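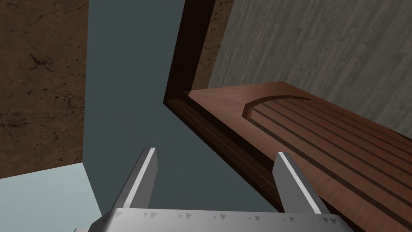

Will he still be Troronel manager in January?

Ostik
Posted Thursday, November 12, 2020

So the gaffer has told the press he'll "wait and see what the winter brings." I know what it brings. It brings a loan striker with one good knee and a statement from the board about patience. Three wins all season, no contract talks, and the local paper already has him measured for the Stumavside job. Does anyone here think he stays?

backpost_83
He stays. He says this every year. It's how he asks for a left back.

Bite
Disagree. He asked for a left back last year and got a second right back, who is now our left back. Even a saint would be checking train times to Stumavside.

Ostik
Saints don't get booked for kicking a water bottle at the fourth official.

northend22
Can we talk about how he's part of the problem? 163 minutes without a shot on target. The board didn't pick that midfield.

Bite
The board bought that midfield. He just has to look at it.

northend22
He has 30 players to look at. He could try looking at a different one.

backpost_83
Fair point about the kid on the bench, though I'd like him to play a full half before we put up the statue. 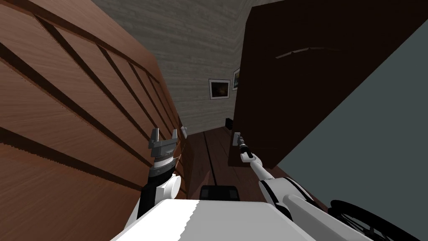 Brown door, blue-grey wall

Bite
Anyway, my money's on him leaving before the window closes, and us replacing him with someone who "knows the club," meaning he lost here once in the cup.

Ostik
Twice, if it's the one I'm thinking of. Poll is up at the top of the board. Please vote once each this time.

northend22
Voted "go." Still renewing my season ticket, so don't take advice from me.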